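Nomska Home Robot Practice Rules: Progress Report to the Eberhard Fund
Sep 1, 2021

Hi all,

The short version is that the practice rules are drafted, they've been tried out in lived-in rooms, and I'm now in the slow part where I fix the sentences that sounded fine at my desk and fell apart in front of a robot. The money is on track. The calendar slipped a bit and I'll get to that.

You'll remember that in February I promised you a rulebook that a small outfit could pick up and use without hiring a safety consultant. The draft I sent to Celton for outside reading had 602 separate rules in it. I was proud of that for maybe an afternoon. Then their comments came back, and the kindest one said it read like the terms and conditions on a parking garage ticket. Fair enough! So most of the summer went into merging, cutting and rewriting, and the chapter on tidying is the first one I'd call close to done.

Tidying turned out to be the best place to start because it has a bit of everything. There's moving around furniture, there's picking things up off the floor, and there's the big question of what counts as trash in the first place. That last one ate far more time than I budgeted. A person walks into a living room and just knows. A rule has to say it out loud, and the moment you say it out loud somebody comes up with a receipt they needed.

Where we landed is pretty plain. The operator and the householder agree on a list before the session starts. Anything on the list can go in the can. Anything off the list stays where it is, or goes to a "please check" spot the householder picks. Paper with writing on it is always off the list, even if it's balled up. I had some pushback on that from the Gastthorpe team, who felt it would leave rooms half tidy, and they're right, it does sometimes. I'd still take a half tidy room over a phone call about a lost prescription.
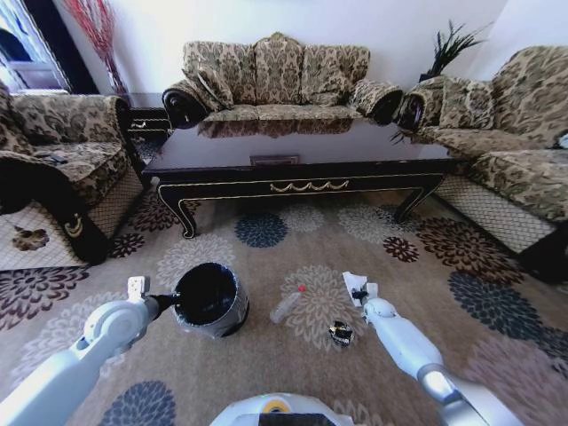
Floor pickup under the tidying rules: one gripper on the can, the other holding a crumpled piece of white paper or tissue, with a bottle and a small wrapper on the rug.

Two-arm work gets its own section now, which it didn't have in the February outline. The rule is that if one arm is holding a container, that arm's job is the container and it doesn't go off reaching for something else until the container is upright and let go. The other arm does the picking. It sounds fussy written down, but operators asked for it, and once we had wording they liked, it went in nearly untouched.

The container rules are short. Use a liner. Keep the can upright on the floor while things go in. Don't park it in a doorway. Check the grip on the rim before you move it, every time, even if you only set it down a moment ago.

Furniture clearance was a headache and still is. My first version gave a single distance for everything, which works great in a lab with a folding table and is hopeless in a real sitting room with sofas on several sides and a big glossy coffee table in the middle. People buy furniture for themselves (as they should) and the robot has to fit in with it. The current wording splits things into "may be brushed" and "must not be touched." Upholstery is in the first group. Polished tops, gilded trim, plants and tall vases are in the second. Celton wants a third group for things that may be touched on purpose but never bumped, and I think they've talked me into it.

Rugs also got a paragraph. Busy patterns are everywhere in people's homes, so the rule asks the operator to do a slow look over the floor before starting and again at the end, and to log anything small that was missed the first time. Operators grumble about the second look. I'm keeping it.

Now, the log. We have 3476 entries so far across all the sessions, and I've read every one, which I don't recommend as bedtime reading. The most useful ones are the stops, where the operator paused because a rule was unclear. I've tagged those by chapter. Clearance has the most, tidying is next, and the chapter on greeting visitors has hardly any, mostly because we haven't tested it much yet. Please don't read that as good news about the greeting chapter.

On spending, the only thing outside the plan was $500 for printing. I'd assumed everyone would read the draft on a screen. Operators wanted a paper copy they could scribble on next to the robot, and the scribbles have been worth the money. I moved it over from the travel line, which had room, and the paperwork is in the usual folder.

The slip I mentioned is 3 weeks on the kitchen chapter. Hot surfaces and knives need a proper read by somebody who knows them better than I do, and I'd sooner send you that chapter late than send you my guesses. Everything else in the plan keeps its date.

Two things I need from you. First, a yes or no on the third furniture group, because it changes the numbering all the way through and I only want to renumber once. Second, let me know if you're okay with the Gastthorpe team sharing the tidying chapter with their own trainees before the full set is out. I'm in favor, as long as "draft" stays on every page.

The marked-up tidying chapter and the tagged list of stops are both in the shared folder. Comments in the margins are fine, and so is just calling me.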